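Search this site Search Menu

Subscribe

The Cup Problem

How one small lab is teaching a robot to set things upright, using other people's homes

By a staff writer | 7 min read

A cup standing on its base is an easy job for a robot arm. The machine closes its fingers around the side, lifts and moves on. Tip the same cup over and the job gets hard. The robot has to work out which way the mouth points, where to take hold, and how far to turn its wrist so the base meets the table flat.

The team behind Fliner, a robot learning project based in Denness, has spent much of the year on that one skill. The method is called learning from demonstration, and it is simple to describe. A person does the task many times while holding a gripper shaped like the one on the robot. A camera on the gripper records each try. A computer program then studies the recordings and learns to predict how the gripper should move next, given what the camera sees.

Older systems needed a person to steer the robot itself, usually by remote control. That is slow, and it ties the work to wherever the robot is bolted down. A hand-held tool can go anywhere a person can sit down. Fliner began collecting in its own workshop in June and soon moved out to apartments, dorm rooms and kitchens in the Tefera district. The workshop recordings had a weakness. Every one of them had the same gray bench, the same ceiling lights and the same blank wall, and a robot trained on them did badly as soon as the bench was covered with a cloth.

Homes fixed part of that. Tables are different heights. Cloth bunches up under a cup and changes how it rolls. Cups come in paper, dark colors, plain white and odd faceted shapes, and they end up pointing in different directions.

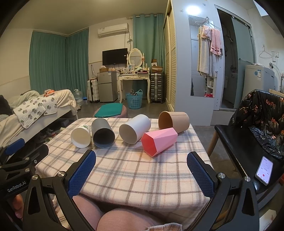
How many demonstrations does the robot need before it can stand up a cup it has not seen before?

In Fliner's tests, 421 demonstrations were enough for most cups, provided they were recorded in many different rooms.

That last condition matters most. The group trained one version of the program on recordings from a single room and another on the same number of recordings spread across 69 rooms. Each version then got 100 tries on a robot arm at Fleltden, a partner lab that had taken no part in the collecting. The single-room version failed more often than it succeeded. The many-room version got most of its cups standing, including some on a patterned cloth.

The failures were of a few kinds. Wide cups were the worst, since the fingers had to open almost all the way and often pushed the rim instead of closing around it. Two cups that touched were also a problem. The robot would go for the nearer one and drag the other along with it. Dark cups gave trouble in low light, when the camera could not tell the mouth from the base.

Fliner is now recording more of exactly those cases. Operators are asked to leave cups overlapping at the start and to vary the order in which they pick them up. They also record recoveries, where a cup slips and has to be gripped a second time. Earlier on, those takes were thrown out as mistakes. Adding them back let the robot try again after a bad grasp - before that, it tended to freeze with its fingers closed on nothing.

There are limits. The program knows cups and little else, and it takes 3 times as long as a person to finish a table. Bowls are next on the list, followed by bottles, whose narrow necks call for a different hold.

The group plans to release the recordings once the home footage has been checked for private details such as mail and phone screens. That check is done by hand, and it is taking longer than the recording did.

Get our newsletter. New stories in your inbox every week. Enter your email address Sign up

We use cookies to improve your experience on this site. By continuing to browse, you accept our use of cookies. Accept Learn more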